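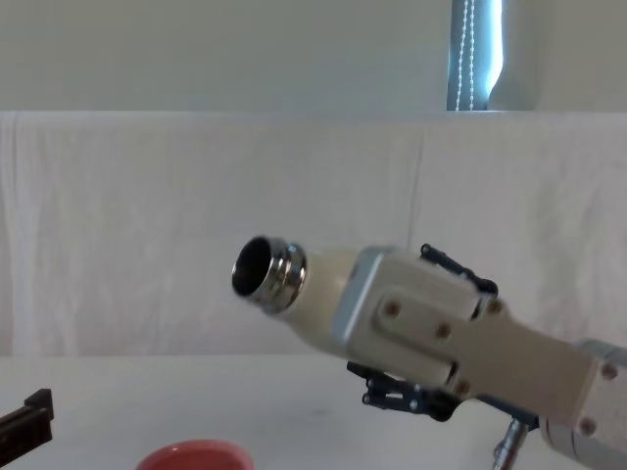

May, pouring bench, morning into afternoon

Continuing with the Floldale bottle, the off-white one with the metal collar. Lid is off and in the small parts tray – put it back there when done, it has already gone missing once. The collar threads are the thing I want to understand. Urs thinks water hangs in them after the bottle comes upright and then lets go when the bottle is moved. I think most of the drip comes from the lip above the threads. Today's entry doesn't settle it.

Washed the bottle last night with warm water and a little dish soap, rinsed, stood it upside down on the rack. Checked it this morning and there was still a soap smell inside, so rinsed again. Anyone repeating this should sniff before starting. Soap changes how the water leaves the lip and we lost most of a morning to that with the Parnstead bottle.

The body is matte and shows every fingerprint if your hands are greasy. Wipe with the dry cloth, not the paper towels. The paper leaves lint in the threads.

**Room**

Blind down. With it up we get a bright stripe across the table after 11 and it is hard to see a drop on white. With it down the light is flat enough. Wendelin wants a darker cloth on the table for this reason. I'd like to stay with white until the bottle work is done, so that all the notes compare, and then change.

The curtain at the back was ironed before hanging but still has creases. One of them runs diagonally and I don't think it will come out without taking the whole thing down. Leave it. The table cover matters more and it also isn't flat, there are wrinkles toward the middle. A cup with a narrow base notices that. I smoothed it outward from the center with both palms and then tested by pushing the cup down by its rim and feeling for rocking. Found a better spot a hand's width from where we had it.

**Cup**

Went through what was in the cupboard. The glass from Imo is too heavy and I don't want glass here. The paper ones go soft after a few fills. Settled on the pink plastic one. It's wider at the top than at the bottom, so there is some margin when the bottle lip isn't quite where it should be, and the color stands out well on white. Downside is the light weight. Dry, it slides on the cover if you touch it at all. Once it has water in it, it stays put.

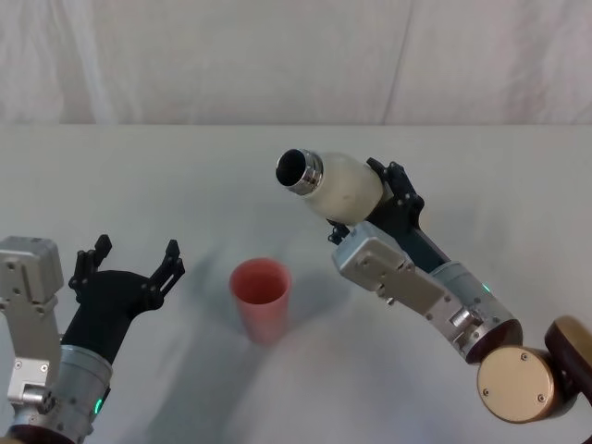

Pink cup on the white cover, upright.

Marked a fill line at 100 ml on the outside with pencil first, which didn't take on the plastic, so went back and weighed instead. Tare the cup dry each time. I wrote down the tare once at the top of the sheet and used it for three fills before noticing the cup had drops left inside. Those three are crossed out.

Procedure as done today, for the next person:

1. Fill the bottle from the jug to just below the shoulder. Room temperature water, drawn the evening before.
2. Dry the collar and threads with the folded corner of the cloth. Go around twice.
3. Cup on the smooth spot. Push down on the rim, check it doesn't rock.
4. Tip the bottle slowly over the cup. Fast tipping makes it glug and the stream jumps.
5. Hold over the cup for a count of five after the stream stops, then upright.
6. Look at the cover for drops before moving anything.
7. Weigh, write it down, empty into the bucket, dry the cup.

Step 6 is the one we keep forgetting. Wet spots on the cover go nearly invisible after a few minutes and you end up guessing.
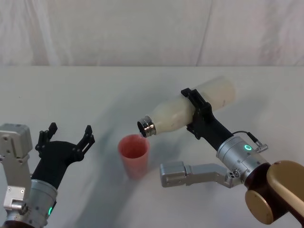 ## Results so far

12 pours that count, after removing the three with the bad tare. Drops on the cover in five of them. All five were on the side of the cup where the bottle comes in, none on the far side. Four were single drops, the other was a short trail toward the edge of the table.

Collar was dried before every pour. Didn't do any with a wet collar today – that should be the next series, same cup, same spot. If Urs is right the number goes up a lot. If it stays where it is I'd look at the lip.

Glugging starts when the bottle is tipped well past level and is fairly full. With less water in it there's hardly any. The Parnstead bottle had a wider mouth and didn't do this, but it spilled more on the way back up. See the earlier pages for that, sheet 27.

Wendelin tried running a fingertip around the threads and says there's a small burr near where the thread starts. I couldn't feel it. Will look with the loupe.

## To do

- Loupe on the collar, burr yes/no
- Wet collar series
- Ask Zúñiga if they still have the heavier table cover, same white, in a size that hangs over the front
- New tray label for the lid
- Second pink cup as a spare, the cupboard only had one
- Bucket was full at the end, emptied it, mop is in the hallway

Cover is hanging over the rack to dry. It goes back on with the hem side down, otherwise there's a ridge near the front edge.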